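November
Pascual Fuentealba

The office at Melia is clearing out its old desktops, and I have been working out an order for stripping them. There are 122 on the list. Most will be rebuilt with a different drive and given to the reading room, and the remainder will be kept for parts. This post covers the order of work for one tower, what goes where while it is open, and two mistakes from the first batch.

The drive comes out first. In this type of case the 3.5-inch drive sits in a plastic carrier that slides into the cage, so there is no screwdriver work until you want to separate the two. Unplug the power lead, then the data lead, both at the drive end. Pull on the plug body and leave the cable alone. The carrier flexes slightly as it comes free, and it needs to be drawn out straight. If it binds, push it fully home and start again. I broke a side rail on the second machine by levering it from one corner, and replacement rails from Montecinos cost more than the drive is worth.

Handle the drive by its carrier or its long edges. The circuit board on the underside is exposed on most models, and the dust on it should be brushed off dry before the drive goes into a bag. Contact cleaner on a dusty board makes paste. 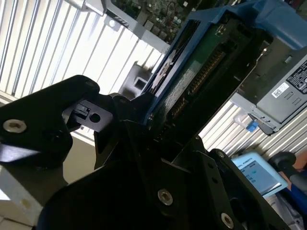

Joaquín Cáceres wrote to say that he would leave the drive until last, because the cage holds the cables in place and it is easier to see which lead goes where with everything still attached. He also labels both ends of every lead before touching anything. I accept the point about labels. With one drive and one optical unit I have not found them necessary, but in a machine with four drives I would use them.

The position of the case matters more than I had expected. For the first few towers I worked with the case upright and reached in from the side, and I dropped two screws under the board. It should be on its side with the opening upwards before any part is loosened.

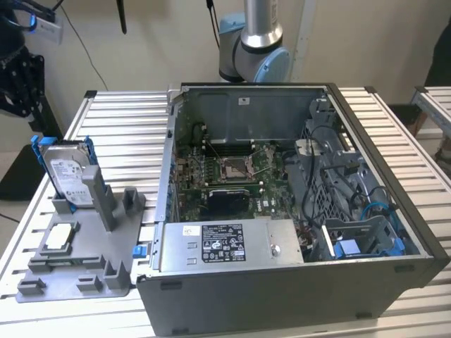
Processors are the step where I lose the most time. The heatsink screws should be slackened a turn each in a diagonal pattern, and the heatsink twisted gently before it is lifted, so that old paste does not pull the processor out with it. Then the lever, then the bracket, then the processor straight up by its edges. It goes directly into its own square recess in the tray, flat, with the metal lid upwards, and the drive stands beside it in its blue carrier. With the socket empty and the bracket raised there is nothing covering the contacts, so the power supply leads and the SATA cable should be tucked back over the drive cage before going any further. A stray connector dragged across an open socket will finish the board.

The graphics card can stay in if the board is staying in. If not, remove it before the memory, as it gives your hand more room near the lower slots. Check for a slot latch as well as the bracket at the rear.

Memory is simple. Open the latches, lift the module evenly, and put it in the tray upright. My error here was mixing modules from two machines, 3645 and 3194 on the office list, which had different speeds. Both machines started, but one ran its memory at the lower rate and I spent an evening blaming the board. Since then only one tower is open at a time, and its parts do not leave the tray until they go back in or into a labelled bag.
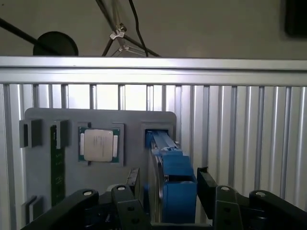

Does each part need an antistatic bag while the case is open?
For a short strip and rebuild I don't bag anything. I keep the parts in the tray, touch bare metal on the case before handling them, and bag whatever is going into storage.

Rebuilding is the same list in reverse, with one exception. I fit the memory before the heatsink, while there is still space to see both latches close. The processor must drop into the socket under its own weight. Match the corner mark first, then lower it, and do not press. Paste goes on after the bracket is locked down. The data lead is fitted before the power lead because the power plug is stiffer and blocks the view.
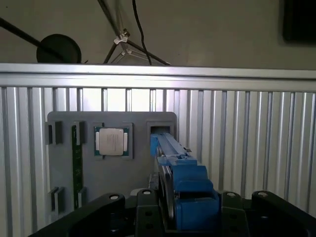 Processor in its square frame, memory module to the left.

A complete strip now takes me 15 minutes, excluding the time spent cleaning fans. I keep the list in Curkis, one line per machine, with the memory size, the drive size and any missing screws. The checklist is also on the Nerdale board under hardware notes. The version there still has the graphics card after the memory, and I will correct it when I next log in.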